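Sorting a Junk Drawer

Take the drawer all the way out and tip it onto a table. Sorting inside the drawer doesn't work, as things only move from one corner to another. Do it at 4 in the afternoon or earlier, while there is daylight to read small print by.

Test every pen on scrap paper. Batteries with white crust on the ends go to the recycling point, and so do the ones you can't date. I found a Zerkard warranty card from 2015 in ours, for a kettle we no longer own.

Wipe the empty drawer with a damp cloth and let it dry before anything goes back. Dividers are nice but you don't need to buy them. The Gronow set I looked at was a poor fit - 300 mm long, and our drawer is shorter. Cut-down tea boxes do the same job, held in place with a dab of poster putty.

Keys with no known lock go in an envelope. Write the month on it, and throw it out next June if no one has asked.

Small odds and ends that belong in other rooms can wait in a low cardboard box until you next walk that way. 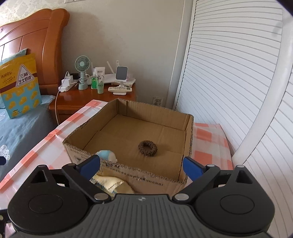
Dravska wrote in to say that the box should have no lid, or it turns into a second junk drawer. Empty it the same evening. Tape, scissors and string go back in last, at the front.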